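Last updated: May

Aretti notebook - grape handling, morning block
Entry by N. Kettunen

Purpose: to add examples of soft fruit handling to the Ivitz training set. The set held 662 accepted episodes at the start of the block. The glass table was retained in place of the bench, as the model still performs poorly over reflective surfaces.
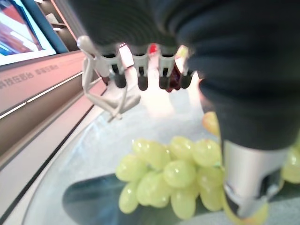 Wrist view, single dark red grape held above the green bunch.

The single-grape episodes are to be labeled separately from the bunch episodes. Earlier entries mixed the two, and the Moschos review returned 9 of them for correction. Operators are asked to state the target before each start - color first, then single or bunch.

Glare on the glass remains the main concern. In the wrist view it falls close to the fingertips. Exposure was left unchanged so that the new episodes remain comparable with the earlier ones.

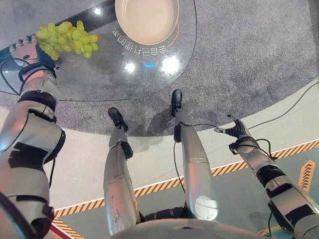 For bunch episodes the hand should close slowly and hold for a full second before any sideways motion. Episodes in which a grape drops are kept and marked "partial." The block produced some 170 episodes before review. Episode 203 of the April set is still missing its end label.

To do: confirm label names with Liltum; repeat the single-grape task at lower arm speed.

Comments (2)

R.D.: Does "partial" apply if the grape lands in the bowl?

Niilo Kettunen: Yes - any drop counts, wherever it lands.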